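About Prunbridge Home Organizing

We started Prunbridge out of a spare bedroom with a label maker, a borrowed station wagon and a great deal of enthusiasm, and we're happy to say that we still have the label maker (the wagon, bless it, is long gone). These days we are a team of 9, working out of a sunny little office on Tirkance Street, and in the years between we have helped 997 households find their scissors, their tax papers and, once, a wedding ring at the bottom of a button jar.

People often call us a bit embarrassed, and we always tell them the same thing: please don't tidy up before we come! We'd much rather see the hall closet the way it is on an ordinary morning, with the boots and the dog leashes and the mail from last July. Our first visit takes 2 hours, there's coffee if you'd like us to bring it, and we won't throw away a single thing without asking you.

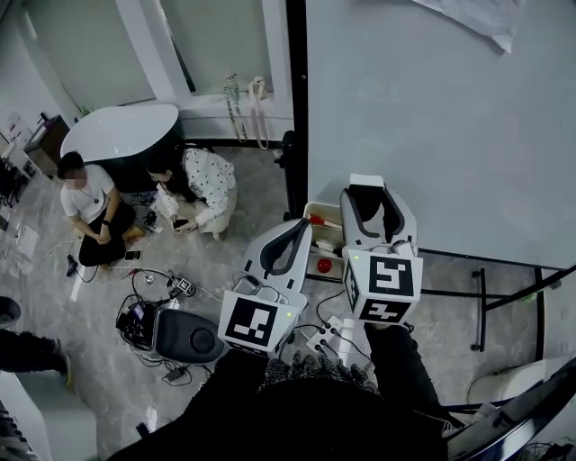 Odds and ends in a white open-top box.

Most of our work is in kitchens, garages and kids' rooms, though we've grown very fond of sewing rooms too. We also run the Gusska Shelf, our lending library of bins, baskets and drawer dividers, so you can live with a setup for a while before you spend any money on it. It has some 43 different sizes at the moment, and we keep adding to it whenever a customer asks for something odd.

If you're in town or out toward Carhuamaca, we would love to hear from you. Call in the morning if you can, when somebody is nearly always at the desk, or drop by and have a look through the Shelf while the kettle's on.

Contact us | © Prunbridge Home Organizing. All rights reserved. | Back to top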